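Storage at the Mets Street Flat: Gallery

Posted Jun 15, 2018

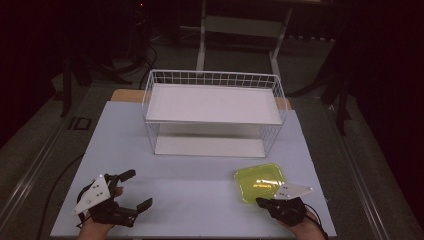

White wire basket on the table, with the yellow-green tray in front of its right-hand end.

We put the storage together for the flat on Mets Street. It is a small place, let furnished, and most of what we bought for it had to fit on open shelves or under the worktop. There are no built-in cupboards apart from one in the hall, and the boiler takes up most of that.

We had 226 pounds to spend on storage for the whole flat and came in a little under. The baskets were the largest part of it. The rest went on trays, hooks, shelf liner and a second-hand trolley from the Selton market.

About the basket

The basket is thin white metal rod, with a grid along the upper rim and vertical bars down the sides. It is long and fairly shallow, so it suits a deep shelf turned lengthways. A flat white panel sits just under the rim and makes a second level, with the floor of the basket below it. Flat things go on the panel: tea towels, place mats, the box of baking paper. Packets and small jars go underneath, where they can be seen through the bars.

We looked at solid boxes first, from Jilen, and decided against them. They hid everything, and the lids would have been in the way on the lower shelf. Wire gets dusty, so the baskets will need a rinse in the bath every couple of months.

Measure the shelf before buying. Ours is 592 mm wide between the uprights and we lost a morning to a basket that would not go in, which had to go back to the shop. Allow a finger's width at each end for lifting it out.

About the tray

The tray is square, with rounded corners and a raised rim. You can see light through it. It was bought for the bathroom, to stand bottles on, but it has been more useful in the kitchen under the oil and vinegar. The rim holds drips and the whole thing can go in the sink. We have since bought another for the windowsill, to go under the herb pots.

The colour was not our first choice. The clear ones had sold out. It does show up well on a pale surface, and things put down on it tend to get put back there.

What went where

Kitchen, lower shelf: one wire basket, dry goods below and linen on the panel.
Kitchen worktop: the tray, with oil, vinegar and salt.
Bathroom: a row of hooks behind the door and a narrow shelf from Zeria.
Hall: the trolley, for shoes and bags.
Bedroom: two fabric boxes under the bed for winter blankets.

The bathroom shelf was the only job that needed a drill. It went up in April and has held so far. The wall is plasterboard at that end, so use proper fixings and keep heavy bottles off it.

Still to do

The cupboard in the hall needs a rail. There is 189 mm of clear depth beside the boiler, too shallow for coat hangers facing the usual way, so it will probably be a rail running front to back. The space over the fridge is also unused at present. A basket would fit there, but it would be awkward to reach.

More pictures of the hall and bathroom will be added when the rail is up.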